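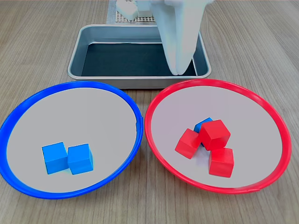
Pourquoi la viscosité du brut Sollthorpe remonte-t-elle après trois jours de stockage en bidon ?

Les fractions légères s'échappent par le joint du bouchon, et les paraffines prennent le dessus dès que le local passe sous les 20 °C.

1er mars 2025

Repris la série sur le brut Sollthorpe, bidon 2. Le bidon 1 est mis de côté, joint fendu sur un tiers du tour. J'ai gardé le joint dans un sachet, tiroir du bas.

Viscosimètre Gemex, mobile moyen, bain à 40 °C. Premier passage à 144 mPa·s, deuxième identique, troisième un peu au-dessus mais le bain avait dérivé d'un demi-degré. Je ne garde pas le troisième. À 15 °C, même mobile : 921 mPa·s, lecture instable au début puis calée au bout de dix minutes. Le bidon 1 donnait déjà plus à 40 °C la semaine dernière, je n'ai pas refait la mesure.

Additif Wallenetti (abaisseur de point d'écoulement) : dosé à 800 ppm comme convenu. Agité trente minutes à 60 °C, refroidi sans brusquer. À 15 °C on tombe à 259 mPa·s. C'est mieux que ce que j'attendais pour un brut aussi paraffinique. À refaire avec un refroidissement plus rapide, la conduite d'essai de Gilmartin descend bien plus vite que notre bain.

Oublié de rincer le mobile au toluène entre les deux échantillons dosés. Le second est donc à jeter, je l'ai barré dans le tableau.

Distillation : rien aujourd'hui, la pompe à vide fait toujours le même bruit au démarrage. Huile vidangée, niveau refait, pas de changement. Je ne la relance pas seule pendant la nuit.

Gilmartin demande si on peut leur sortir une courbe complète avant mai, avec le prix de l'additif ramené au baril. La courbe, oui. Pour le prix, ça dépend du cours et du volume qu'ils prennent chez Wallenetti — pas de notre ressort, je leur ai répondu dans ce sens.

À faire :
commander des joints Viton, même diamètre que les anciens
étalonner le bain à 15 et à 40 °C avec l'huile de référence
refaire l'essai dosé avec refroidissement rapide, deux échantillons, mobile rincé cette fois
demander à Gemex si la dérive en début de lecture est normale sur ce mobile

Bidon 2 refermé et pesé, masse notée sur l'étiquette. À repeser mardi avant ouverture.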